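Can a Machine Do It Yet? Pouring, Wiping and Other Kitchen Chores

Household Guidance from the Lerneck Home Skills Office
Shared 200 times | 9 comments

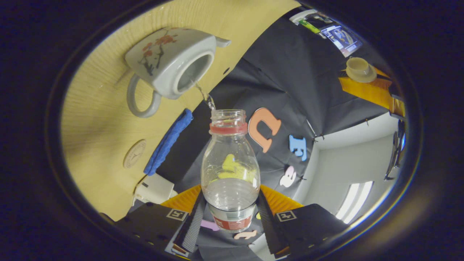 Pouring remains one of the more demanding household chores for a machine. The person who pours adjusts the tilt of the vessel continuously, watches the stream and stops before the level reaches the neck. Residents who are considering an automated kitchen aid should judge it by chores of this kind. Lifting a box from a shelf is a far easier test.

The following guidance was prepared by Paraskevi Psarras for households in the Lerneck and Vistitz districts. It applies to work done by hand and to work shared with a machine.

Filling a narrow bottle

Stand the bottle on a level surface and hold it low on the body. A teapot may be poured from the rim in place of the spout, as in the picture, but the lid must be removed first. Begin with a thin stream. A thick one traps air in the neck and splashes back. Keep a folded cloth within reach of the bottle.

A light plastic bottle gives way under pressure. Grip it firmly enough to prevent tipping and no more. Machines have improved in this respect, and a padded gripper can now hold such a bottle steady. Judging when to stop is less dependable, particularly with clear water in a clear container. For a bottle of 1000 ml, we advise setting the limit at 700 ml during any unattended trial.

Use cool water only. Hot liquids should not be poured by a machine in a private home at present.

Wiping down

Flat, cleared tabletops are within the reach of current equipment. Crumbs along a raised edge, dried sugar and spills beneath an appliance are not handled well. Switch off and unplug small devices before wiping near them, whoever is doing the work. Wring the cloth out fully, as standing water damages wooden surfaces.

Washing glazed and painted ware

Painted teapots should be washed by hand in lukewarm water with a soft sponge. Clean the spout with a narrow brush and leave the pot inverted on a rack. We do not recommend assigning this chore to a machine. In our trials at the Eder kitchen, handles and spouts were knocked against the tap more often than any other part.

Folding cloths

Small square cloths can be folded by machine, slowly. Fitted sheets cannot yet be folded to an acceptable standard.

This page will be reviewed in August. Residents of Firutham should consult their own district office about the loan of equipment.

Related items
Descaling a Kettle Without Strong Odors
Removing Tea Stains From Cups
Caring for Light Wood Tabletops
Can a Machine Do It Yet? Sorting Screws and Small Parts
Storing Reusable Bottles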